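Daltgate Clothes and Bedding Notes

README for the bedroom section, revision 3

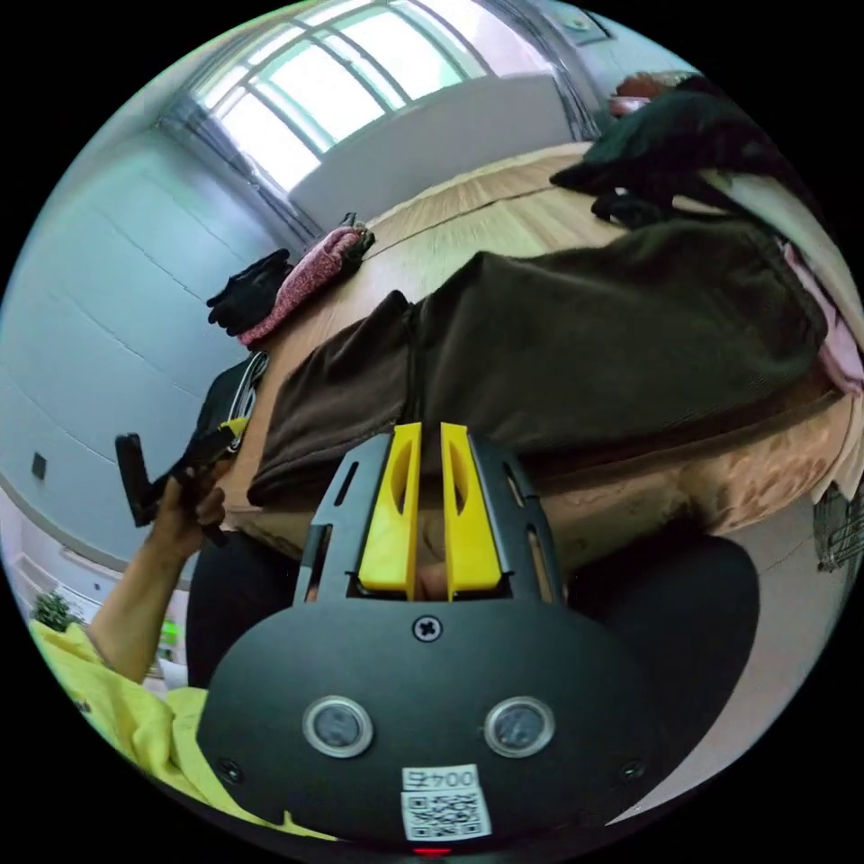
The notes cover folding garments on a made bed, with the bed used as the work surface in place of a table. They record the garment types, the fold sequences, the naming rules and the known gaps. Laundering, ironing and closet layout are handled in other sections and are not repeated.

Scope

The bedroom section has 900 entries. Of these, 600 are trousers and the remainder are shirts and sweaters. Each entry is one garment, folded once, from laid out to stacked. Socks, underwear and anything on a hanger are excluded.

Work surface

A bed is softer than a table and gives under the hand. Folds made on it are less sharp, and a heavy garment tends to drag the sheet with it. Entries were accepted only if the bed was made with the sheet pulled tight and tucked on both long sides. Blankets and comforters were removed first. Pillows may stay at the head of the bed if they do not touch the garment.

Sheet color is recorded as light, medium or dark. Beige counts as light. A printed or woven pattern is recorded separately as none, faint or strong. When sheet and garment fall in the same color group, the entry is marked low contrast.

Trousers

Start with the garment flat, waistband toward the head of the bed. Close the zipper and any button. Empty the pockets.

Lay one leg over the other so that the outer seams meet. Smooth from the waistband down to the hem. Pull the seat point out flat, then turn it in so the edge is straight. Fold the hem up to the waistband, then fold again in half or in thirds, depending on the stack width used in the room.

Corduroy and heavy knits are folded in half only. A third fold makes the bundle too thick to stack and leaves a crease across the knee. Brush corduroy in the direction of the pile before the first fold.

Shirts and sweaters

Place face down. Bring each side in to the middle of the back, with the sleeve laid straight down over the panel. Fold the bottom up in 2 steps. Sweaters with a thick collar are turned face up before the last step.

Fields

garment - trousers, shirt or sweater
fabric - corduroy, knit, denim, woven, unknown
garment_color - plain color name, with light or dark added where needed
sheet_color - light, medium, dark
sheet_pattern - none, faint, strong
final_fold - half, thirds
household - Didon, Birkett or Rernitz

The fabric field is filled in by eye. Ribbed knit and fine corduroy are easily confused, and "unknown" is preferred over a guess.

Known gaps

Dark trousers are over-represented. Most of the Birkett entries use one bed size, so the reach across the mattress varies little. Rernitz entries made before March do not have the sheet_pattern field, and a blank there should not be read as "none".

Garments with elastic waistbands were entered under trousers in revision 2 and have not been separated out. A waistband field is planned for the next revision - older entries will be filled in where the fabric field is already complete.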